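Open House at the Kavex Workroom

In August a group of us from the newsletter went over to Kavex for their open house. Keir Lennox had signed us up in the spring, and there was still a waiting list when we got there. Annag Farquharson met us at the side door, handed out visitor badges and took us straight up to the workroom.

The project they were showing is called Junari. Its aim is to teach robot arms to do small kitchen jobs, the kind most of us do without thinking. The people on the project do the jobs themselves first, holding a gripper in each hand in place of using their fingers. The movements are recorded and used later to train the arms. Annag said this is a lot quicker than steering a robot through the same job from a control desk, and it can be done in an ordinary room.

She started with a short talk. A job is broken down into a start position, a finish position and whatever has to happen in between. The person doing it has to keep a steady pace. If they drop something, they stop and start that run over. A good run and a bad run can look the same to a visitor, and Annag pointed out a few differences on playback that we would have missed, mostly places where a hand had paused too long. The target for each job is 50 good runs before they change anything in the setup.

After the talk we moved over to the microwave job. The dish has to go into the oven level, which is harder than it sounds when you are holding it by the edge. Keir asked why they didn't use a dish with handles. The answer was that they will, but people heat food in all sorts of dishes and the arms need to learn from more than one shape.

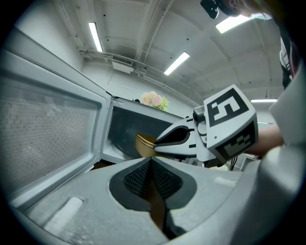
Trying it yourself

Visitors could sign up for a turn at a practice table. Four of us did. The grippers are easy to close but it takes a while to judge how far away the tips are, and most of us reached too far at first. Keir got a plastic cup onto a shelf on his second try. I needed longer than that.

The next open house has not been scheduled. Annag is keeping a list of people who want to come, so if you would like to be on it, give your name to Keir and he will pass it along. Closed shoes are required in the workroom, and bags have to be left at the front desk.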